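工作记录 2026年10月19日

灰浆试块重做，第二批。字迹乱，回头再誊。
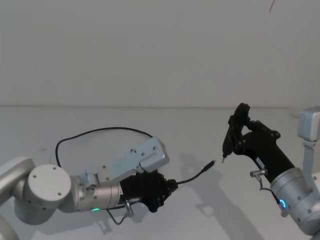 图1 白色台面，靠墙一侧

上午先把五月那批的旧记录翻出来对了一遍。旧批用的是Nerthorpe的熟石灰膏，存了18个月，开桶的时候表面有一层清水，没倒掉，搅进去了。现在想想可能就是这里出的问题，配比表上写的水量没把这层水算进去。所以旧批偏稀，脱模时掉角。先记着，不下结论。

这次换Berkthorpe的砂，编号407。过筛，细的留下做面层，粗的装袋放架子底下，袋子上写了字，别再当垃圾扔了（上次就扔过一袋）。砂子到货时是潮的，摊在铁盘里晾了一个周末，早上抓一把，手上不沾了。还是称了烘前烘后，数在蓝皮本子上，没抄过来。

配比照旧，石灰膏一份砂三份，按体积。量杯换成铁皮那个，塑料的那个刻度磨没了。拌合先干后湿，水分两次加。第二次加得太急，有一锅明显软了，拿抹刀一挑就往下淌，那锅没进模，拿去补后门边上那块墙了。补得不好看，先这样。

模子：50毫米的立方模，刷了薄薄一层油。螺丝有两颗滑丝，用夹子夹住的，得买新的。分两层填，每层插捣，边上用薄刀片沿模壁走一圈，不然侧面全是气孔。顶面刮平以后没有再抹光，上次抹光的那几块表面起皮，怀疑是把浆都带上来了。

养护：盖湿麻布，外面再套塑料袋，袋口不扎死。Trestedix那边的做法是头一周完全封住，我们试过，长毛，味道也难闻。还是留口子吧。麻布每天早晚喷水，谁先到谁喷，喷完在门后的表上打勾。拜托真的打勾，上回有两天空着，也不知道是没喷还是没写，整批的数据就没法用了。

下午看Ginting老宅的墙样。从东墙根敲下来的，泡酸之前先看断面，石灰团粒不少，有的比米粒还大，应该是当年消化得不透，或者干脆就是热拌的。有几根纤维，颜色发黄，像麻，也可能是草，放大镜看不准，改天借显微镜。砂的颜色比我们手上的407偏红。颜色要对上的话，恐怕得掺一点砖粉，先小样试，别一上来就拌一大桶。

泡酸的那份放通风橱里了，冒泡冒得很凶，杯子差点溢。下次换大一号的烧杯，酸慢慢加。滤纸快用完了，只剩半盒。残渣明早再称，今晚烘着，烘箱别关！！

墙样盐分的事也提一句：墙根那块表面有白霜，刮下来一点装在小瓶里，标签贴了。如果是硫酸盐，面层配方就得再考虑，光换砂没用。试纸过期了，测出来的颜色两头不靠，不算数。

另外，抗压机的压板上有干灰，上一个用的人没擦。我拿铜刷刷过了，零点又调了一次，还是有点飘，开机以后多等一会儿再读数。

待办：
买模子螺丝、滤纸、盐份试纸
砖粉过细筛，装罐
问Nerthorpe石灰膏的出厂日期，桶上的字糊了
拆模后称重，跟五月那批放一起比
后门那块补的墙，过几天看裂没裂

差点忘了，湿度计的电池没电，今天的湿度是抄的走廊那个，偏低，以后画图的时候这一天单独标出来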